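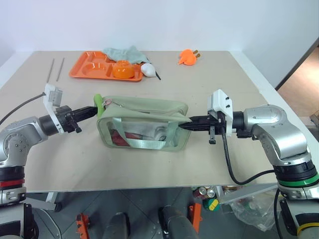 *Two grippers share a sage-green pouch at the Prollalel lab in Nisholm.*

Give a child a soft zipped bag and ask them to open it, and they'll use both hands without a second thought. One hand steadies, the other pulls. For a robot, this has long been a miserable job, and it's the one that Venla Rantala chose for her doctorate.

"Everyone told me to start with blocks," she says, laughing. "I did start with blocks. I lasted a month."

Her method, called Dondska, is built on a lovely idea. Most two-armed systems are trained to predict where both grippers should go next, as though the pair were one big machine. Rantala's has each arm guess what the other is about to do, and then act on the guess. When the guess is wrong, that mistake becomes part of the lesson. Over time the arms learn when to hold still for each other, and holding still is a large part of handling anything floppy.

Wrist cameras, like the small white one above the left wrist, matter a great deal. A pouch with a clear window and a strap across its front never looks quite the same twice, and from up at head height a gripper can hide the very edge it's reaching for. The wrist views get in close, where the fingers meet the fabric.

The training set came from people steering the arms by hand: 1,398 recordings, most of them made by Rantala and her labmate Martti Sjöberg over one very long August. That's a modest pile by the standards of the field. Then came the test – 200 attempts on bags the system had never met, with the table left cluttered on purpose. It finished 2 in every three of them. The same network without the guessing step managed fewer than half.

I love the failures almost as much. Sometimes both arms wait, each sure that the other is going to move. Sjöberg calls these "after you" moments, and the group hasn't fully cured them. Thin straps still cause trouble too, and so does anything very shiny.

Capucine Caron, who works on cloth folding and had no part in the study, would like to see it tried on a wider range of objects. "A bag has a top and a bottom, and a shirt hardly does once you've dropped it," she says. "But I've already asked them for the code."

Rantala is now recording again, aiming for 2,000 runs, this time with bags that have to be packed as well as opened. Her first attempts with a jumper went badly, and she showed me all of them.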